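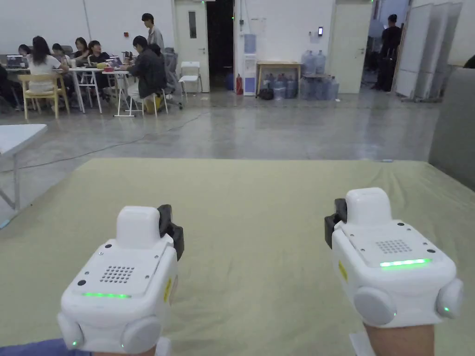
Unit 4 – Working surfaces and table covering
Handout for the evening group, Flellholm
Notes: Antigoni Vrettos. Updated February 27, 2021

Bring this with you, there won't be spare copies.

Covered so far: table heights, legs, bracing. Tonight is the top surface and the cloth that goes over it. Next unit is lighting, read Rajan pp. 50 to 57 first.

Why cover a work surface at all
– glare. A white top throws light straight back up at you, a dull green or brown doesn't
– small parts don't roll or skid as far
– noise, a big one if you share a room
– the top itself lasts longer

Color
Mid-tone, matte, plain. Olive, gray-green, tan all fine. Pale things show up well on olive, so do most metals. Dark screws less so – put down a sheet of white paper when you sort them. No patterns. Sharon Lema had a checked cloth in the July group and kept losing pins on the lines.

Cloth types, short version
Felt – soft, quiet, grabs lint. Cheap. Pills after a few months
Cotton canvas – tough, washes well, creases and keeps the creases
Baize – nice to work on, costs more
Polyester table cloth – slides unless fixed. Ok for display, poor for work

Wrinkles
Faint creases are fine for most jobs. A raised fold is not, things tip on it and you can't judge if an edge is sitting flat. Test: lay a steel ruler down, look along it with your eye at table level. Light under the ruler in more than a couple of places, pull the cloth again.

Fitting a cloth, the order we use
1. Wipe the top, let it dry fully
2. Iron the cloth on the back side
3. Lay it with the weave running along the long edge. Front edge first
4. Clip the middle of the front, then the middle of the back, pulling gently
5. Middle of each end
6. Work out to the corners, a clip at a time, swapping sides
7. Fold the corners under like a bed sheet, not bunched
8. Ruler test

Most people do the corners first and then wonder where the bubble in the middle came from. Middles first!!

Cutting size: top plus overhang plus hem, both sides. Worked one in class:
Top is 100 cm long, overhang 6 cm each end, hem 2 cm each end
100 + 12 + 4 = 116 cm
Do the same for the width. Write it down before you cut, Sándor will ask to see it.

Large platform or small table?
Large one for layout, anything you work on with both hands spread apart. Small side table for tools and drinks. Keep the two apart by enough that a sleeve doesn't catch. Drinks never go on the cloth.

Reach
Rest your forearms over the surface, elbows loose. Whatever your hands cover without leaning is the working area. The far strip is for storage only. Mark the line with chalk the first few times, it brushes out of canvas, less well out of felt.

Care
Brush daily, toward you. Wash canvas cold. Felt – lint roller, dont wash. Glue spots: leave them to harden, then pick off.

For next time
– measure your own table, bring the numbers
– one cloth sample, hand sized
– questions on hems to Usha Salian before class, she has the machine from 6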